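Mondham Allotment and Garden Society
Minutes of the January meeting, held in the back room at 7.30pm

1. Minutes of the last meeting
Agreed, with one change. The hedge along the lane was "discussed", and should not have been written down as "decided".

2. Money
The account stands at £3,219. A member asked if this counted the seed order. It does not. The seed order comes to £1,378, and several people thought that was a lot for a list nobody remembered approving. The order is to be brought to the next meeting line by line before anything is paid.

3. Peat-free compost
Wetura has offered a bulk price on its peat-free compost if we take three pallets. The leaflet says it "holds water for weeks". Two members used it in pots last summer and were watering every evening by July. The chair felt that pots were not a fair test. The reply was that the leaflet has a pot on the front.
Agreed: one pallet only, to be tried on the bean rows next to our own leaf mould, same variety, same sowing day. No further order until the beans are in.

4. Water butts and the Ammann quote
Ammann has quoted £3,000 for linked butts behind the sheds, with a pump. The drawing shows guttering on both sides of the long shed. The long shed has guttering on one side. We were also told the butts would "pay for themselves", but the figure for mains water in the quote is higher than any bill we have had.
Agreed: ask for a price without the pump, and ask where the water figure came from.

5. Slugs
Long discussion. Copper tape, beer, wool pellets and going out with a torch all had their supporters. The wool pellets were said to work well on the lower plots, where there were hardly any slugs to begin with. No money to be spent. Anyone who wants to go out with a torch may do so.

6. Trarero plant labels
Trarero says its labels stay readable for ten years. It has been trading for four. Left on the table.

7. The lane hedge
Still not decided. Half the meeting wants hawthorn, the other half wants whatever is cheapest, and it was pointed out that these may be the same thing. Prices for bare-root plants to be found before the ground warms up.

8. Any other business
The lower gate is sticking again. The padlock code will change in February and will not be written on the noticeboard this time.

Meeting closed 9.10pm.
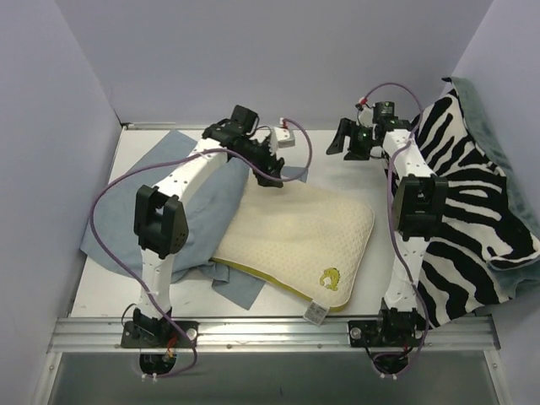
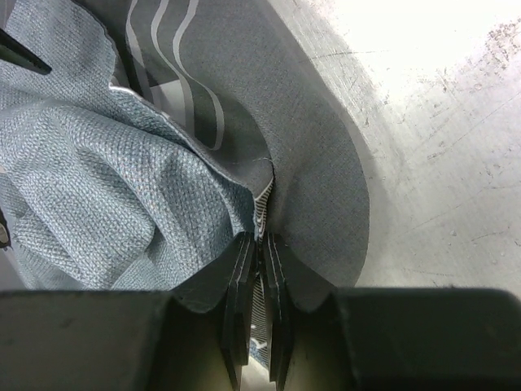 Top: two arms and a cream-coloured pillow. Bottom: gripper fingers on a folded edge of cloth.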